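Trindo Crime Wire, sample 3: data card

Toys and household objects in a wire-mesh basket, with the gripper at the back.

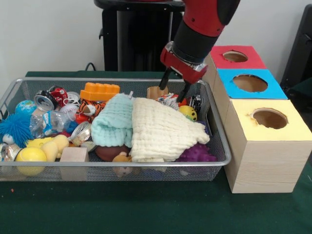

Red and black arm over a mesh basket on a green table.

What it is
3,000 news items on violent crime and court hearings, pulled from regional papers and tagged by hand. Compiled by Samina Yousafzai and Angus Hinds at Hadevmont.

What it claims to be
The project page calls it "a balanced record of serious crime." I don't buy it. It records what editors ran, and editors run the strange ones. Plain assaults barely show up.

Fields
headline, outlet, charge, stage, outcome, source_type

Known problems
"alleged" is dropped from 21 headlines during cleanup, so a suspect reads as guilty. Darcy Rakena reported it in March — still open.
outcome is blank wherever the paper never followed up. Do not read blank as acquitted.
13 items repeat one wire story under different bylines.
source_type "police" covers both named officers and leaks.

Use
Fine for studying headlines. Don't quote it as a crime rate, and don't train a risk score on it.

Corrections go to Yannick Ferrand. Last checked Sat 2 July.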